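Hand-held grippers: buy 4 at once or start with 1? (budget question)

dustpan_archie
Thread starter

Hi all, long-time reader. I'm putting together the equipment list for our laundry and textile handling work and I keep going back and forth, so I'd love some opinions before I send it in.

We want hand-held grippers to collect grasping demos on clothes and bedding. I have quotes for the Sestell and the Ikholm. The Sestell is 400 more per unit, but it comes with the camera mount and a spare set of finger pads. The Ikholm is bare bones and you sort out the mount yourself. My plan was 4 units up front plus 5 sets of pads. The money has to be committed by October or we lose it, so waiting to see how things go is a bit of a luxury.

What would you do?

mossy_relay

Buy one. Please, buy one! I went in big on the first round at my old job and then we changed the finger design and had a shelf full of very nice paperweights. One unit, a month of real use, then decide.

tinplate77

Have to disagree with mossy here. If the money disappears in October, then "buy one and see" means you own one, period. I'd get the 4 and go cheap on everything else. Also, people break these. You want a second unit sitting there charged while somebody hunts for a screwdriver.

What are you picking up, though? Towels and T-shirts are easy on pads. Thick stuff is a whole other budget line.

dustpan_archie

Bit of everything, but lots of thick stuff – coats, padded jackets, comforters. We have a loaner for now and I've been using it at home on whatever is around. Typical afternoon:
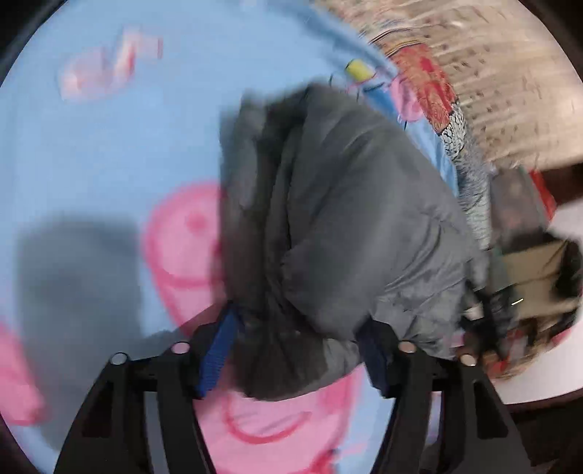
Dark grey padded bundle between the pads, over the pig-print cloth.

It's the bulky things like this that got me wondering about pad sets. I put down 5 and now I think I was being cheap.

tinplate77

You were! Double it. Pads are the one thing you can always use up.

mossy_relay

OK, the puffy stuff changes my answer a little. My worry with anything quilted is how wide the thing opens and how much squeeze you have left once the fabric bunches up. Ask both sellers for the full opening in writing. The Ikholm brochure I have only gives a "working range" and I never did find out what they meant by it.

Still say buy one, or two if you must.

kettle_and_crank

Jumping in because I've had both on my bench. The Ikholm is fine, and it's lighter, which you'll be grateful for after 40 minutes of picking up coats. My wrist gives up long before the battery does. But pricing in your own mount is where people fool themselves. I spent almost 5 evenings printing and reprinting mine, and the angle still drifted between units. If you're going to pool footage from all 4, that matters a lot more than 400 apiece.

Look at the motion side too. Fast moves with a dark jacket over a busy print get smeary in bad light, and no gripper on your list fixes that. I'd put a couple of decent lamps in the budget before a fourth unit.

dustpan_archie

Lamps! Not on the list at all. Adding them.

I hadn't thought about mounts drifting between units either. That pushes me toward Sestell.

gullwing_b

Has anyone tried buying through Cuypers? They quoted me a bundle with pads included and a return window, and the return window is what I'd be paying for in your shoes. Might keep mossy and tinplate both happy: order 4, open 2, send the rest back if they don't suit.

mossy_relay

I can live with that if the return window is real. Read the part about opened boxes and restocking. I got stung by one of those (different seller).

tinplate77

Nothing keeps me happy, but it's a decent plan. Still buy the extra pads.

kettle_and_crank

Same. And leave yourself some room for storage. Footage piles up quicker than you'd think and we ended up buying drives out of the coffee money. We keep ours on a Vindus box in the closet, no complaints so far apart from the fan noise.

dustpan_archie

Okay, revised list: 3 Sestell through Cuypers if the return terms hold up, 10 sets of pads, two lamps, drives. Dropping the fourth unit covers most of the extras. I'll email them tonight about opened boxes and ask Sestell for the full opening, and post what I hear back.

mossy_relay

Three. I'm counting that as a partial win.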